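HOSP 143: Kitchen Operations for Small Premises
Handout for Unit 5: Counter Layout and Small Equipment
Prepared by Aminu Anozie. Revised 19 June 2024.

Read this handout before the practical. Sections 1 to 4 are assessed. Section 5 lists the preparation required for the next unit.

1. Scope

The unit covers single-counter workstations, meaning any preparation area in which one work surface holds the appliance, the stored ingredients and the vessels in use. Multi-station kitchens are treated in Unit 8. The terms "counter" and "table" are used interchangeably, as they are in the Omoregie reader.

2. Zones

A single counter is divided into three zones by depth and side.

Back zone. The strip along the wall. Used for items that are handled once or twice per task: lidded containers, bottles, spare bowls. Tall items go here so that they do not stand between the worker and anything else. Lidded containers may be stacked two high. A stack of three is marked as a fault in the practical regardless of container size.

Appliance zone. One end of the counter, left or right. The controls must face the worker. A processor with a jar seated on top needs clear height above it for the jar to be lifted straight out, so wall shelves over this zone are discouraged.

Active zone. The middle and front. Only vessels belonging to the current step are kept in it. When a step ends, its vessels move to the back zone or to the sink.

The boundary between the active and back zones is not marked on the counter. In the Grinden kitchen it is taken as the far third of the surface. Students who trained at Plornel will have learned it as a fixed distance from the wall. Either convention is accepted if it is stated on the plan.

3. Vessels

3.1 Bowls and plates. Bowls of one color should be assigned to one category of ingredient for the whole session. If two bowls of the same color are on the counter, they are assumed to hold the same category. A plate with a raised rim can serve as a landing place for a bowl, and it contains drips when the bowl is filled from a jar. Flat plates without a rim are not suitable for this purpose.

3.2 Storage containers. Clear containers are preferred. Contents should be identifiable from the front without opening the lid. Where two dry goods look alike (ground coriander and ground cumin are the usual pair), a label is required on the side, not on the lid, as lids are exchanged during washing.

3.3 Bottles. Caps closed when not pouring. Bottles stand in the back zone even when nearly empty.

4. Worked layout

The counter shown has the appliance zone on the right, with the processor's display and control knob on the front panel. A lavender bowl is held over the round steel plate, and a second bowl in a similar color stands toward the wall. The bottle and the two stacked clear containers are also at the back. Note the white power cord, which runs from behind the processor to the left across the tabletop and passes behind the plate. By the rule in 4.1 this layout loses marks for cord routing. 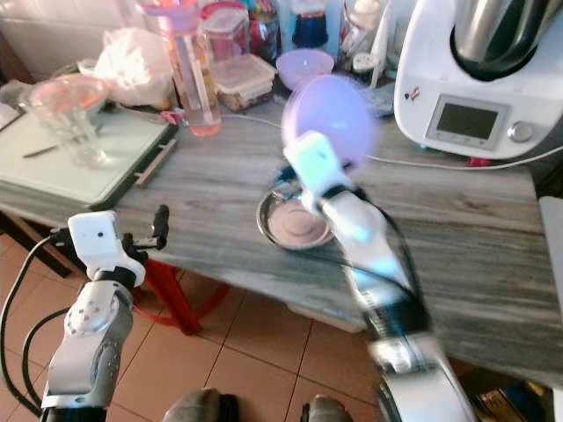 4.1 Cord routing

The cord should leave the appliance at the rear and follow the wall to the outlet. It should not cross the active zone. Where the outlet is at the opposite end of the counter, three solutions are acceptable, in order of preference:

a) move the appliance to the outlet end;
b) run the cord along the wall behind the stored items;
c) fix the cord to the wall with adhesive clips.

Extension leads are not permitted in the practical.

4.2 Marking

The layout plan carries 13 marks: five for zones, four for vessels, four for cord routing. Plans are drawn by hand on the Vovine grid sheet, seen from above, with the wall at the top of the page. Heights are written in figures beside each item. Tobiloba Ogunleye marks the plans and returns them at the following session.

5. Before Unit 6

Draw a plan of one counter you use regularly, at home or at work, as it stands. Draw a second plan of the same counter after rearrangement. List every item moved and give its old and new zone.

Reading: Omoregie reader, pages 89 to 97. Bring both plans to room 515.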